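Kalibrierset von Junent im Test: Gute Idee, dünne Anleitung

Junent verspricht, dass eine Tischzelle mit dem neuen Einrichtset in zehn Minuten wieder auf Maß steht. Solche Sätze lese ich seit Jahren, meistens auf Messen, und meistens stimmt nur die Zahl im Prospekt. Also habe ich das Set für 700 Euro bestellt und bei uns in Nidville an einer Schiebezelle ausprobiert, die nach dem Umzug sichtbar danebenfuhr.

Was gefällt

Der Ablauf ist einfach. Stab einspannen, Kamera auf die Markerkarte einmessen, ein paar Punkte auf der Platte anfahren, fertig. Lefteris Mavromatis, der bei uns die Zellen wartet, kam ohne Rückfrage durch den ersten Durchgang. Gebraucht hat er dafür allerdings den halben Mittwochvormittag.

Zum Prüfen nehmen wir bunte Holzklötze auf einer Ahornplatte. Die Spitze muss knapp über dem Brett stehen bleiben und darf den angesteuerten Klotz nicht berühren. Beim gelben Sechseck sieht man einen Versatz nach hinten sofort, beim Stern streitet man sich, welche Zacke gemeint war.

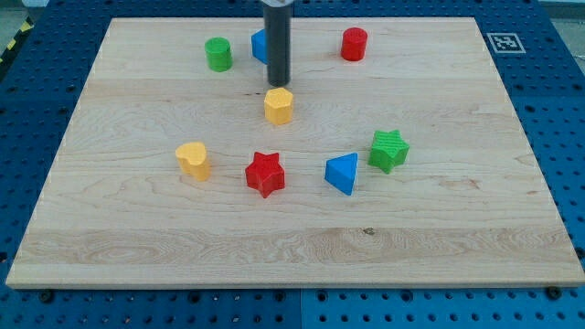 Was nervt

Die Höhe. Die Software nimmt eine ebene Platte an und fragt nirgends nach der Dicke. Wer ein Brett auf die Lochplatte legt, trägt den Wert von Hand ein, und zwar in einem Untermenü, das im Handbuch gar nicht vorkommt. Beim Support war Antigoni Kalogeropoulos freundlich und wusste Bescheid, nur hätte ich das lieber vorher gelesen. Fehler 3736 heißt übrigens »Marker nicht plan«. Auch das steht nirgends.

Die Spannhülse für den Stab überzeugt mich ebenfalls nicht. Nach 2 Wochen ließ sie sich von Hand verdrehen. Wir haben sie durch eine von Wavville ersetzt, seitdem ist Ruhe.

Kaufen?

Wer mehrere Zellen betreut und öfter umbaut, kann es probieren. Für eine einzelne Zelle ist mir das zu viel Geld für einen Stab, eine Karte und eine Software, die man selbst erforschen muss. Die neue Handbuchfassung soll im Februar kommen. Bis dahin klebt unser Zettel mit den Höhenwerten am Schaltschrank.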